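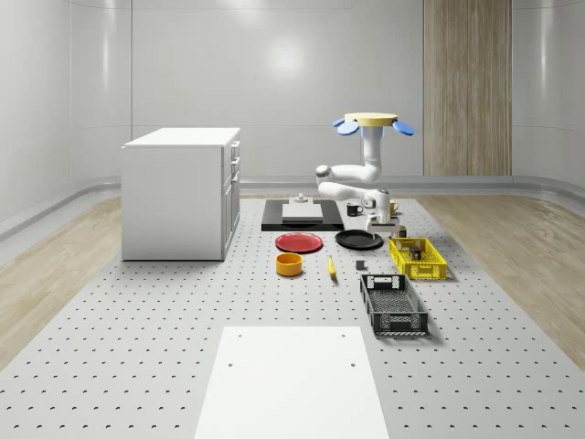

Lulville Community Hall: Rental Questions

Who can rent the hall?
Any adult who lives or works in Lulville or Ondville. Groups from elsewhere can apply if the date is still open 15 days ahead.

What does it cost?
$385 for a full day, plus a refundable deposit. Half days are not offered in January.

How do I book?
Fill out the form at the front desk or call Kavinda Begum in the rentals office. A date is held for 4 days. If the deposit has not come in by then, the date goes back on the calendar.

Can I bring my own caterer?
Yes. Send us a copy of their insurance before the event. The kitchen is for warming food only.

Is alcohol allowed?
Beer and wine, at private events. You may not sell it.

When do we have to be out?
Music stops at 10 p.m. and the doors are locked at 11. Setup and cleanup both count as rental time.

What if I need to cancel?
Tell us in writing. Cancel a month or more ahead and you get everything back. After that we keep the deposit.

Where do guests park?
In the Rathnayake Street lot. Parking is free after 6 p.m.

Last updated January 20, 2019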